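Manipulation Lab, Handout 4: Comparing End Effectors in Simulation
March 2026

Purpose

This handout covers the procedure for comparing two end effectors on the same simulated arm. You will run the Zendmont parallel-jaw model and the Honkanen multi-finger model through one pick-and-place task, using identical controller gains, and report the differences. Handout 3 (contact parameters) is assumed.

Setup

Load the tabletop world from the Prukwood scene set and select the end effector in the launch file. Do not edit the arm description. Both grippers mount to the same flange, but their tool center points differ, and the offset has to be set before the first trial. If the fingers close above the object on every attempt, check the offset before anything else.

Friction coefficients for the fingertip pads are in the course folder. Use the values as given. Changing friction to rescue a failing grasp makes the comparison worthless.
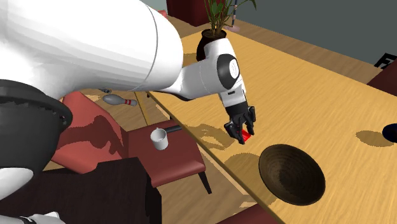 Grasp quality is scored from contact data, and the rendered view is used only to check that the data make sense. The scorer reads contact points, normals and forces at each physics step and reports the smallest disturbance wrench that would break the grasp. With curled fingers on a small object, as with the red one held here just over the tabletop, the fingertips hide part of the object from the viewpoint, so a single camera is a poor judge of how many fingers are bearing load. The cast shadow on the wood gives some help with the outline of the hand. It says little about contact. For any trial where the score and the picture seem to disagree, add a second viewpoint on the opposite side of the table and replay the log.

Procedure

1. Run 10 trials per gripper, with the start pose of the object drawn from the supplied seed file.
2. Stop each trial after 3,000 physics steps, whether or not the object has been placed.
3. Log joint torques, contact forces and object pose at every step.
4. Repeat both sets with the wrist camera disabled and the object pose taken from the simulator.

Step 4 separates perception error from grasp error. A gripper that does well on true pose and badly on estimated pose has a narrow capture range, and your report should say so.

Controller notes

The default is joint impedance control. The multi-finger hand adds 9 actuated joints to the model, and the solver takes nearly twice as long per step with self-collision on. Leave self-collision on. In the January runs it was switched off to save time, and several grasps were scored as stable with the fingers passing through one another.

The Rumusgate controller may be substituted for the default in the optional section. It closes the fingers on a force threshold, so closing time varies with object size. Report the median and the range; a mean hides the slow cases.

What to hand in

One table of success counts by gripper and pose source. One plot of minimum disturbance wrench for successful trials, both grippers on the same axes. A paragraph on the most common failure for each gripper, with the log index of a trial that shows it. Include your launch file unchanged.

Reports are limited to 2 pages, excluding the launch file.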